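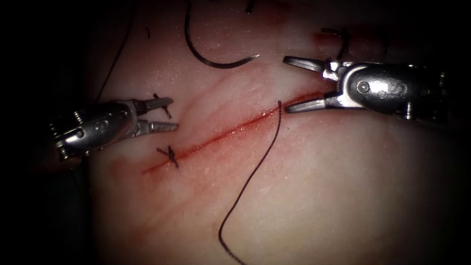 2024-08-12

We have ducklings! Eleven weeks of staring at the nest box by the back fence and I'd pretty much given up on Tisano ever sitting properly, and then I went out with the feed bucket and there was peeping. Actual peeping! I stood there in my slippers like a fool and listened to it for ages.

If you're new, Tisano is our oldest Muscovy hen and she does things her own way. In July she started one nest under the trailer, walked off it, started another behind the hay, and walked off that too. The third one stuck. Muscovy eggs take longer than other duck eggs (more like five weeks than four) and I had the dates wrong in my notebook, so I was fretting for no reason.
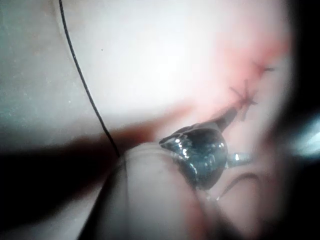 Velo, our drake, has been very decent about the whole thing. He stays on the far side of the pond and hisses at the wheelbarrow. Wubshet, the younger hen, is much too interested, so I've put up a bit of wire between her and the babies – 24 inches high, and she can fly over it any time she likes, but so far she just stands there and looks through it.

They're on chick starter with brewer's yeast mixed in for the niacin. I bought the big bag this time, 46 dollars, and it's sitting in a metal can with a brick on the lid after last year's mice. Water goes in a shallow pan with stones in it. They get filthy in it and they love it!

I haven't named any of them yet. My plan was to wait a couple of weeks, but there's one dark one that keeps climbing up on Tisano's back and sliding off, and I've already called it Drider twice out loud, so I think that's settled.

Next job is fixing the low corner of the run before the rain comes. I have more than 80 feet of fencing left over from spring, so no trip to the store, hooray. I'll write again when they've had their first real swim.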